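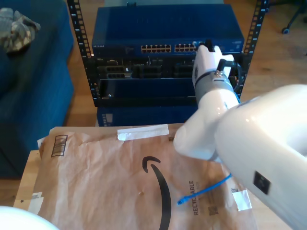
Figure 1. The open-frame rack, with the blue Netgear switch mounted above the modular chassis.

3.2 Rack layout

The networking hardware for the Monholm teaching room was fitted in a black open-frame rack, which stands at a light wooden table. An open frame was chosen over a closed cabinet so that the rails and unit numbers stay readable during work. Both rails have rectangular mounting holes down their length.

The switch occupies the top position. Its Ethernet ports are on the front face in two groups, each a double row. The modular chassis is mounted directly below and has three bays side by side. This order keeps the switch ports at a convenient height when the user is seated.

The first layout, drawn up in September, had the chassis on top. It was dropped after a check of cable lengths: patch leads from the wall panel had to cross the chassis front and covered the module labels.

3.3 Cabling

Patch leads were supplied by Skandisell in a length of 700 mm. A total of 20 leads were ordered, 2 of which were kept as spares. The longest run measured was 377 mm, so the slack is greater than needed – shorter leads would be tidier but were out of stock.

Each lead is labelled at both ends with the unit number and the port number. Port assignments are given in Appendix B.

3.4 Remaining work

Cable ties are to be replaced with hook-and-loop straps. The earth bonding of the frame has still to be tested.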